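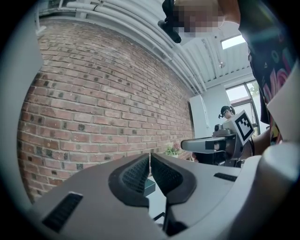
Tijolo aparente

Tijolo aparente (também chamado tijolo à vista) é o tijolo assentado para ficar exposto no acabamento final de uma parede, sem reboco, emboço ou revestimento que o esconda. O termo designa tanto a peça quanto a própria superfície e, por extensão, um gosto decorativo que se espalhou por ateliês, cafés, escritórios e moradias instaladas em antigos prédios industriais. É um dos poucos acabamentos em que a estrutura e o ornamento podem ser literalmente a mesma coisa!

Cor e textura

A cor vem sobretudo da argila e da queima. Argilas ricas em ferro, queimadas com boa presença de oxigênio, dão os vermelhos e terracotas mais conhecidos; argilas com muito calcário puxam para o amarelo e o creme. Dentro de um mesmo lote há variação, do rosado ao marrom-avermelhado, e é justamente essa irregularidade que torna a parede tão agradável de olhar de perto. Manchas escuras, lascas e pontos acinzentados aparecem com frequência em peças antigas ou de demolição, e alguns fabricantes os reproduzem de propósito. A linha Jement, por exemplo, é vendida em três tonalidades misturadas no mesmo palete, e recomenda-se abrir vários paletes ao mesmo tempo para que a mistura fique bem distribuída na parede.

Amarração

Amarração, ou aparelho, é o padrão em que as fiadas se sobrepõem. O mais comum em paredes simples é o aparelho corrente, em que cada tijolo cobre a junta vertical entre dois tijolos da fiada inferior, com o lado comprido sempre voltado para fora. O aparelho inglês alterna fiadas de lado comprido e de topo; o flamengo alterna os dois dentro da mesma fiada e produz um desenho que, em paredes altas, chega a parecer tecido.

A junta de argamassa merece tanta atenção quanto o tijolo. Argamassa cinza-clara suaviza o conjunto, argamassa escura marca cada peça, e uma junta da cor do barro faz a parede parecer um bloco só. O perfil também conta — junta côncava, reta ou rebaixada —, já que a sombra desenhada por uma luz rasante muda bastante de um para outro.

Paredes curvas

Uma parede curva pode ser feita com tijolos retos comuns, desde que o raio seja generoso: as juntas verticais abrem um pouco do lado convexo e fecham do lado côncavo. Em raios apertados usam-se meios-tijolos ou peças em cunha. No armazém Tallo, em Fostby, a parede de fundo do salão tem 25 metros de desenvolvimento e foi erguida só com peças retas; na restauração, 152 tijolos foram substituídos e cerca de 2.000 tiveram as juntas refeitas. Vale chegar no fim da tarde, quando a luz baixa percorre as fiadas uma a uma.

Uso em interiores

Em ambientes internos o tijolo costuma conviver com tubulações à mostra, telhas metálicas onduladas e claraboias, herança direta dos galpões. Móveis claros e lisos equilibram bem a textura. O caderno de interiores Wijaya dedica um capítulo inteiro ao que chama de "primeiro plano calmo": mesa branca, um quadro pequeno em preto e branco, um vaso com flores de cor pálida, e o tijolo cuidando do resto. Rosa e verde suaves funcionam particularmente bem contra o vermelho queimado. 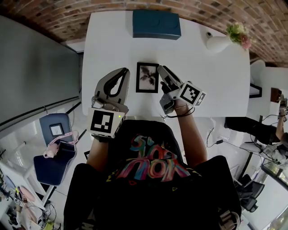 Mesa branca com quadro de moldura preta e imagem de planta em preto e branco; vaso branco com flores cor-de-rosa e verde-claras diante de parede de tijolo vermelho.

Quadros pendurados sobre tijolo pedem furação na junta, mais fácil de reparar depois, embora peças pesadas exijam bucha no corpo do próprio tijolo. Quadros pequenos podem simplesmente ficar apoiados em prateleiras ou aparadores, solução comum em imóveis alugados.

Plaquetas

Quando não há alvenaria original a revelar, empregam-se plaquetas, lâminas finas de cerâmica coladas sobre a parede existente. Bem assentadas, com peças em L nos cantos, enganam até olhos treinados. Em vãos de porta sem a peça de canto, a espessura da lâmina fica visível e o efeito se perde.

Limpeza e conservação

A poeira sai com escova macia ou aspirador. Manchas esbranquiçadas, as eflorescências, são sais trazidos pela umidade e devem ser escovadas a seco; se voltarem, é preciso procurar a origem da água. Em paredes antigas evita-se argamassa de cimento forte, que retém umidade e pode fazer lascar a face do tijolo. A cal é a escolha tradicional nesses casos. Seladores de acabamento fosco preservam a aparência do barro, ao passo que os brilhantes escurecem a cor e são difíceis de remover.

Ver também: aparelho flamengo; argamassa de cal; claraboia; plaqueta cerâmica.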